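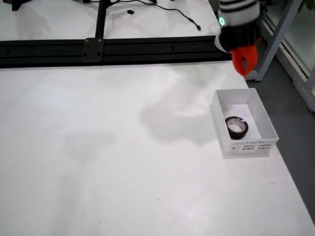
Fidix: two arms in a shared workshop
Speaker notes, long version

Slide 1. Title

Say good evening. Give the name of the project once and spell it, F-I-D-I-X. People have been writing it with a PH.

This is a talk about the build. There is a short part on software near the end. If the room is mostly software people, skip slide 4 and spend the time on slide 7.

Slide 2. What we wanted

Two arms that can reach the same area, pick up small household things and put them in a box. Light loads only. We set the limit at 300 grams and have kept to it.

It had to go into a workshop that other people use. Isuvero is a membership space on Javier Street, and the members share the floor. Anything we set up has to leave a clear way to the door, and one person has to be able to shut it down.

Slide 3. Budget and time

Planning began in March. The build took 14 weekends, counting two when we only cleaned up wiring. Most of the money went into the arms. Most of the time went into brackets, cables and the work surface.

Don't read out the price list. It is in the handout.

Slide 4. The work surface

We wanted plain white. On a plain background it is easier to pick out an object in the camera picture. The drawback is shadow. The arm throws a soft gray shadow on the surface and the shadow moves when the arm moves. Our first detector took the shadow's edge for an object and sent the gripper to it.

What we changed: more even light, and a background picture retaken at the start of every session. Marks on the surface show up too. Wipe it down before you start.

Slide 5. Cables

Slow down here. This is the slide people ask about.

We ran the cables on the outside of the arm. Inside would look better, but we swap parts often and did not want to open the housing each time. The rule is to leave slack at every joint and tie down only between joints. Move the arm by hand through its full range before power goes on, and watch the wrist while you do it.
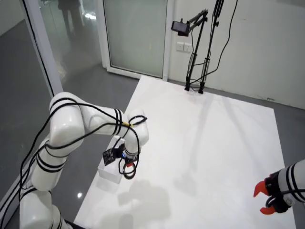 Left arm reaching over the white mat, cables looped along the outside. The second gripper is at lower right.

The first version had too little slack at the elbow. A connector pulled out in the middle of a move and the gripper lost power. It was holding a roll of tape, so no harm done. With a glass jar it would have been a different evening.

After that we labeled both ends of every cable. There are 41 labels. It took one long afternoon and has saved several since.

Slide 6. The fingers

Both grippers use the same red fingers. They curve in and meet at the tips, with an open space below. Small parts are held at the tips. Rounder things can sit further down in the opening.

The curve took 5 versions. The early ones were straight and pushed round objects out the front. A later one curved too much and could not get a grip on anything flat. The current shape is a compromise, and thin card is still hard for it.

Points to make:
Check the tips with the gripper closed before each session.
Change both fingers together, even if one looks fine.
Write the version on the inside face.

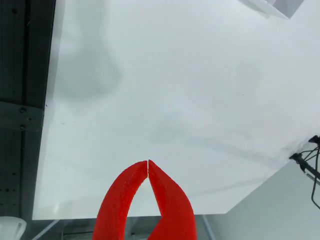 One member at Isuvero told us after the first run of this talk that we had the order wrong, and that we should have settled on the objects before drawing any fingers. She said she had done the same thing with a sorting machine and ended up with a drawer full of spare parts that fit nothing.

She has a point. We drew the fingers first and then went looking for things they could hold. If you are starting now, put your objects on a table, measure the widest and the thinnest, and draw after that.

Slide 7. Software

Nunow is the control program we wrote for this. It reads the joint positions, keeps the two arms out of each other's space and logs every move. The check is simple: each arm has its own zone, plus a shared zone that only one arm may enter at a time. The other waits.

It is slow. Say so before someone asks.

Slide 8. Working in a shared room

Stop button within reach of whoever is running it. Low speed whenever anyone is standing near the mat. Power off at the wall when we leave, and a note on the board saying which arm is set up for what.

Slide 9. What is next

Shorter cable runs at the wrist. A finger with a flatter tip for card. Then the same pick and place test on both arms, one after the other, with the logs put up on the project page.

Questions. Leave the cable slide up on the screen while people ask.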